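A Fair Test for Robot Hands

At the Fenport Institute, three grippers spent the spring doing the same dull jobs again and again. The results have changed what the institute plans to buy.

The trial began with a complaint. Members of the handling group had fitted the Draleo two-finger gripper to both of the institute's small arms and found that it did well with blocks, bottles and tins, and poorly with almost everything a person would pick up in an ordinary day. Boxes with hinged lids were the worst of these. The fingers closed on the lid, the lid moved, and the arm carried on as though the job were done.

Heriberto Giraldo, who leads the group, asked for a comparison on equal terms. Three grippers were chosen: the Draleo unit already in service, a soft three-finger hand from Plindine, and a narrow parallel gripper that the institute's own workshop had built under the name Garrido. Each was mounted on the same arm, run by the same controller and given the same wrist camera. Between April and the end of June the group recorded 1,648 attempts.

The test items were ordinary ones. The list ran to 12 objects, among them mugs, folded cloths, a stapler and several kinds of packaging, and every object had to be handled on a desk in a working office. Mr. Giraldo was firm on this point. "A clean bench with black cloth on it flatters everyone," he said. "Our visitors do not keep their belongings on black cloth."

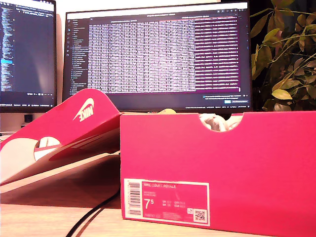
Lids called for a task of their own. The gripper had to find the edge, lift it, fold it back and let go without dragging the box across the desk. The Draleo fingers, which are wide and flat, managed the lift but tended to pinch the front panel along with the lid. The Plindine hand was gentle and left no marks on the card, yet its rounded tips slid off any edge thinner than a pencil. The Garrido gripper, with tips ground down to a narrow wedge, completed the task in 62 percent of its attempts, the best result of the three.

On soft goods the order was reversed. The Plindine hand gathered cloth well and seldom dropped it, while the Garrido tips caught in the weave and on two occasions had to be freed by hand.

The camera proved to be as much a part of the problem as the fingers. Glossy printing confused the depth readings, and bright screens in the background made the exposure drift from one attempt to the next. The group fixed the exposure by hand and moved the camera 7 centimeters back from the wrist – a small change that cost a full week of calibration and made every earlier lid attempt unusable for comparison. Those attempts were repeated.

Controller settings were left alone throughout. Some in the group would have preferred to tune the grip force for each hand, and the point was argued at length. Mr. Giraldo held that a buyer sees the equipment as it is delivered, and the report follows his view, with a note recording the objection.

The institute will keep the Draleo gripper on one arm for general use and fit the Garrido design to the other. A second version of the Garrido tips, with a thin rubber facing, is now in the workshop. The Plindine hand has been passed to the textile laboratory on the floor below, where it is in use most afternoons.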